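The Rirkar kit is good, and the service plan sold with it is not

Small firms are being sold robot arms the way they used to be sold photocopiers. There is a machine, there is a monthly plan, and there is a person on a stand who will tell you the machine is hardly worth talking about because the plan covers everything. I have spent seven weeks with the Rirkar tabletop kit on the Calludska plan, and I think the sales pitch has the two parts the wrong way round.

I run a small packing and finishing shop in Koltovholm. We put things in boxes for other people: craft sets, spare parts, sample packs for shops. Most jobs are short. A run of 1000 is a big week for us, and plenty of them are far smaller. That matters for what follows, because the kit is aimed squarely at places like mine, and the brochure says so on its first page.

What you get is an arm, a two-finger gripper, a wrist camera, a control box and a clamp for the table edge. The clamp is the first thing I would praise. It is heavy, it has a proper handle, and it held on a table I would not have trusted with a vice. We had the arm fixed down and moving before lunch on the first day. I have had office printers that took longer.

Teaching it is also better than I expected. You take hold of the arm, move it through the job, and press a button at each point you want it to remember. The wrist camera then makes small corrections when the part is not quite where you left it. Two of my staff, neither of whom had touched a robot before, could set up a simple pick and place by the end of the second day. They still prefer it to the tablet, where the same settings are buried four menus deep under names that mean nothing to anybody outside the company.

The gripper is where I would spend my time if I were thinking of buying. People look at the arm, because the arm is the part that moves in an impressive way, but the fingers decide what work you can take on. Ask to see them close up, and ask to see them close on something you make yourself. A stand demonstration uses parts chosen to suit the fingers. Your own parts were chosen by your customers.

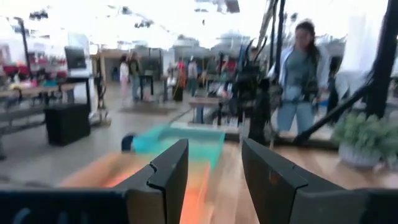

Of the jobs we tried, small rigid items went well. Bottles of glue, tins and boxed screws were all picked and placed at a steady pace, and the arm kept it up all afternoon. Soft goods went badly. Flat bags of beads slid or folded, and anything shiny upset the camera under our strip lights until we put up a bit of card as a shade. Rirkar's manual does mention shiny parts, on page 108, in a table of things that may reduce accuracy. I would have put it nearer the front.

Speed is a fair question and I will give a fair answer. A practised person beats this arm easily on a short job. The arm wins on the long dull ones, when the person has had enough and starts to slow down or make mistakes. On our best job it was left to fill 70 trays while the member of staff who would have done it got on with labels at the next bench. I count that as real value. I would not count it as replacing anyone, and I was irritated to be shown a savings calculator that assumed it would.

Then there is the plan. Calludska handles support, updates, spare fingers and what it calls job setup, where one of their people connects to your kit and builds a routine for you. On paper this is the part that makes the whole thing safe for a small business. In practice it is built for a customer who runs the same job for months.

Job setup has to be booked. Our first booking was for the following Wednesday, which sounds reasonable until you remember that half our jobs come in and go out inside a week. By the time the session came round, the work was finished and we had done it by hand. The second session was useful, and the person we dealt with knew the kit very well, but most of what she did we could have done ourselves if the tablet menus had been clearer. We were in effect paying for someone to find the settings.

Spare fingers are the other sore point. The plan includes them, but only in the standard shape. If you want a longer pair, or a pair with a softer face, those are extra, and the wait is longer than I would like. Pillay, which makes a rival kit with a weaker arm, publishes the drawings for its fingers and lets you make your own. I borrowed a Pillay kit for a few days and did not much like it. The arm shook at full reach and the clamp was poor. But I could have had a new pair of fingers made down the road by the end of the day, and for a shop that changes jobs as often as mine does, that nearly settled it.

I have heard the argument that buyers like me need the plan because we lack the skills to go without it. There is something in this. I would not want to be stuck with a dead control box and nobody to ring. A basic repair and support contract is worth having, and I would pay for one gladly. What I object to is being told I cannot have that without also taking the setup sessions, the monthly report and the training credits, most of which will run out unused.

The monthly report deserves a word. It arrives as a long file full of charts, and it told me how many times the gripper had opened and shut. It did not tell me how many picks had failed, which was the only figure I wanted. I asked for it and was told it is part of the higher plan.

My view, then, is that Rirkar should sell the kit outright with a plain repair contract, put the finger drawings on its website, and hire someone to rename everything on the tablet. Calludska could still sell job setup by the hour to those who want it. I would probably buy a few hours a year.

Until that happens, my advice to other small shops is to ask for a trial of a month or more, use your own parts from the first morning, and try hard not to book any help during it. If your staff can manage the jobs without the sessions, you will know what the plan is worth to you before you sign. We are keeping the kit to the end of April, when the trial price runs out, and I have told the sales desk which parts of the bill I am willing to pay.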